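From: Sidra Butt
To: shop-automation list
Date: Dec 8, 2019
Subject: Re: [shop-automation] small parts, is anyone doing this yet?

Piret Vaher wrote:
> We pack stationery sets at Lendulmont, mostly for schools. The sealing
> and labeling have been automatic since October and I have no complaints.
> What eats the day is the loose stuff: clips, pins, sharpeners, anything
> that comes in a sack and gets tipped into a tray. Two people pick from
> trays all shift. The owner read an article and wants to know why a
> robot arm can't do it. I said I'd ask. He also wants to know if the
> same arm could tidy the sample desks at night. I'd like an answer I can
> repeat to him without looking foolish either way.
>
> Piret

Piret,

I worked on this sort of thing at Stikby for a while, and I still follow it. Short version: sealing and labeling are easy because the part is always in the same place. A tray of tipped-out clips is never the same tray twice, and that is where the money goes.

If your parts can be fed one at a time, do that first. A bowl feeder is old, loud and dull, and for pins or sharpeners I would put one in before I looked at any arm. We had a Zariņš feeder that ran part number 718 (a plain steel pin) with hardly any attention. It needed the track cleaned and that was most of it.

Binder clips are a different matter. The wire handles fold and swing, so the part has no fixed shape. They also hook through each other. We tried them in the feeder and they came up the track in chains, then jammed at the first turn. We tried a wider track and got bigger chains. After that we took them off the feeder plan.

So you are left with picking from the pile. A person does this without looking, more or less. You pinch one, feel that a second is coming along with it, and give a little shake. A plain gripper has no feel at all unless you pay for it, and the shake has to be programmed or learned. Seeing the part is the other half. Bright wire throws reflections, and the depth cameras we used did poorly on it. They saw the painted bodies well enough and guessed at the handles.

The newer approach is to have a person drive the arms by hand many times and train the software on those recordings. I think it is the right direction for parts like yours — but I would want to see it run a full shift on your own clips before I signed anything. Ask any vendor three things. What happens when two come up together? What happens when one drops on the table outside the tray? Who clears the last few out of the corners? The corner question is the one the Istent salesman could not answer when he came to us.

On the desks: I would leave that out of the talk with your owner for now. A desk has books, calculators, clocks and pencils on it, all different, and each has a place somebody has decided on. The arm would have to know what a thing is, how to hold it and where it goes. Clips at least are all clips.

Two pictures of clip picking below, for him to look at. A mixed tray with arms over it, and the clips from close up. 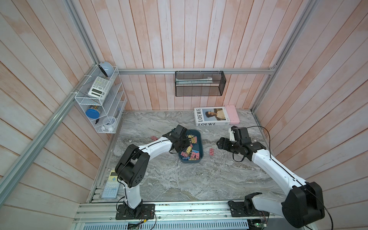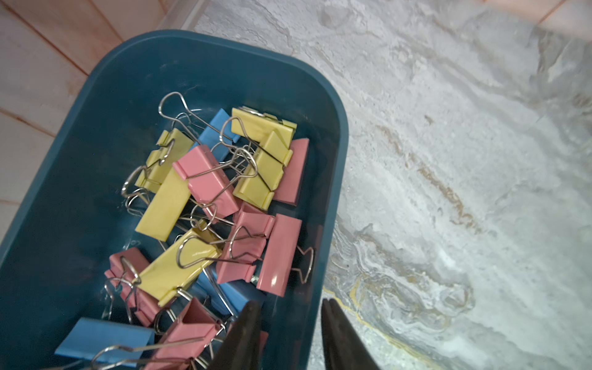
Would I replace the two people on the trays this year?
I would keep them there, put feeders on whatever will feed, and look at arms for the clips again in a year.

If you send me your part list with the daily quantities I can mark which ones I think will go through a bowl. Sizes help too, and whether the clips come to you with the handles folded down or standing up. Folded down against the body they tangle much less, and your supplier may do it for a small charge.

Sidra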